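**Trorkport Ward 2 recount: is anybody else following this?**

**pebble_dash**
8th May

So the county put up the final numbers for the Ward 2 council seat last night. The gap is 44 votes. State law lets the trailing candidate ask for a recount if it's under half a percent, and by my math this one squeaks in. There are also 174 provisional ballots that were set aside and then, according to the clerk's page, "resolved." Resolved how? The page doesn't say. The link goes to the 2019 parking map.

I voted for the one who lost, so adjust your dials accordingly.

**mill_race_mike**

Resolved means they checked the signatures and either counted them or didn't. It's in the packet from the canvass meeting, on the county site under "Roads." I don't know why it's under Roads.

And 44 is not going to flip. Hand recounts around here move three or four votes, usually because somebody circled a name instead of filling in the oval and drew a little heart next to it.

**Jonmont_Lurker**

> 44 is not going to flip

Tell that to Jonmont. We had a school board seat go from a loss to a win on a recount because a whole tray from one precinct had been run through the machine twice. It happens.

---
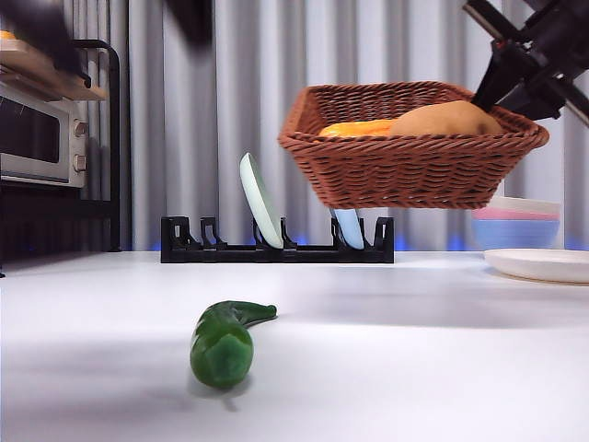
### Reply from: oval_filler

It happened once, and it was caught at the canvass, before the recount even started. I was in the room. The margin then was 30 and the duplicate tray was bigger than the margin, so yes, it mattered. You can't just wave Jonmont around every time your side comes up short.

### Reply from: Jonmont_Lurker

I don't have a side, I live in Jonmont. I'm saying ask for the recount. The law allows it, the filing fee is less than what either campaign spent on yard signs, and there are still two of those signs in the ditch by my mailbox if anyone wants them back.

### Reply from: pebble_dash

Found the packet. It was under Roads. Of the 174, most were people who had moved between Bamine Street and the new apartments and never updated their address. The clerk counted those who were still in the ward and tossed the rest. I still think the site should say so in plain English, but fine, less sinister than I'd hoped.

### Reply from: tuesday_casserole

Can I ask the boring question? Whoever wins this thing has to vote on the James Creek bridge in September, and neither of them gave a straight answer on it at the forum. One was "open to a conversation" and the other wanted "a wider conversation." I'd take a recount of that.

### Reply from: mill_race_mike

The wider one got my vote – I figured at least there'd be room to park.

### Reply from: oval_filler

Deadline to file for the recount is five days after certification, by the way, at the clerk's window and in person. They close for lunch.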